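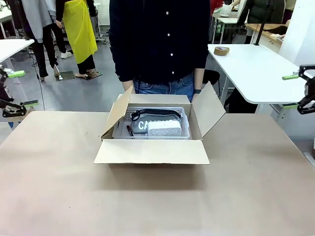
Packers wanted for the June boxes at Satley

Every year when June comes along, we find ourselves with a great many boxes to fill and never quite enough hands to fill them, so if you like the kind of work where you can see what you've done at the end of the shift, please read on. We're looking for people to help us pack, close and tape 522 household starter boxes, which go out to folks moving into their first apartment in Mutby and Riditz. It's paid, it's friendly, and you don't need to have done anything like it before.

Each box is built around a plastic basket, which gets used for years afterward (we still hear from people who keep theirs under the bathroom sink!). The basket goes in first, and then four small things are settled into it, which makes 2,088 things to be handled over the month. What they are changes from one box to the next. There might be a fabric pouch, a strap, a marker pen for labeling shelves, or something useful for the kitchen drawer. You'll have a list for each box, and you're welcome to arrange things inside however you think they'll travel best.

We work standing at long tables, though there are stools for anyone who'd like one, and we do ask you to wear clothes you don't mind getting a bit of cardboard dust on. Jeans are just fine. Some people wear a watch to keep an eye on their breaks, but there's a clock on the wall too, and we do tell everyone when it's time for coffee. 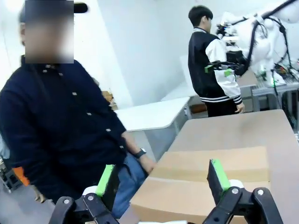
What the work is like

You'll fold the flaps out, set the basket down inside, check the list, and pack. Anything soft goes toward the bottom if you can manage it, and anything with a cord gets wound up so it doesn't wander. Then the flaps come in, you run one strip of tape along the seam, and the box goes over to the shipping shelf. If a flap wants to spring back up, hold it down flat with your palm while the tape goes on - it makes a much tidier seam, and the drivers do notice.

Shifts start at 9 in the morning and last 3 hours, with a break in the middle. Pay is $15 an hour, and lunch is on us if you stay for a second shift. We'd like people who can manage at least two shifts a week, but if you can only do one, write to us anyway and we'll see what we can work out between us.

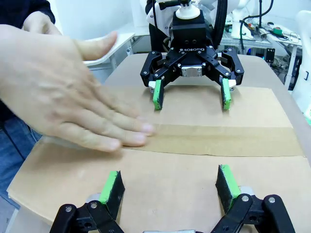

Oldřich Machala says he signed up last June for a single week and stayed for the whole month. His advice to new packers is to leave the tape until you've been through the list twice, "because opening a box back up is no fun for anybody, and you'll always find the marker still sitting on the table."

How to apply

Send a few lines about yourself to Sidra Kakakhel at the Satley front desk, or drop by before noon and ask for her. Please tell us which mornings suit you, whether you can lift a packed box, and how you'd be getting here. The Todorova bus stops right outside, and there's room for bikes along the side wall. Sidra answers everyone, though it can take her a few days when things are busy.

We use cookies to remember your preferences. By continuing to browse you agree to our cookie policy. Accept | Manage settings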